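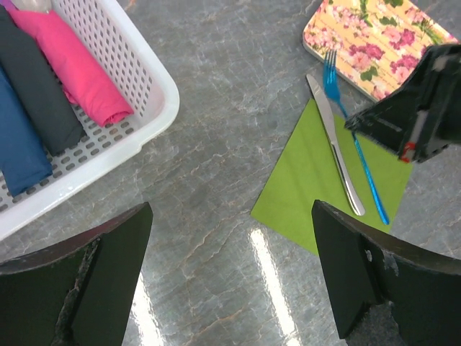 Liya Demissie has run the banquet setup crew at Fomdale for 6 years. Since April, two robot arms have done part of the table work, mostly cutlery and napkins.

"Before, I had people rolling cloth napkins until midnight," she says. "On a Monday with 80 covers you'd feel it in your wrists."

The crew still has 28 people, and hours have not been cut. What changed is who does what. Two of the servers now load baskets and check each setting, and they got a small raise for it after Demissie asked twice.

She has complaints. "A fork and a knife go down fine. Then somebody orders a different napkin and we're back to doing it by hand for an hour."

Some of the older staff don't like standing next to the arms. She lets them work the far tables. "I'm not going to argue with them about it. There's plenty to carry."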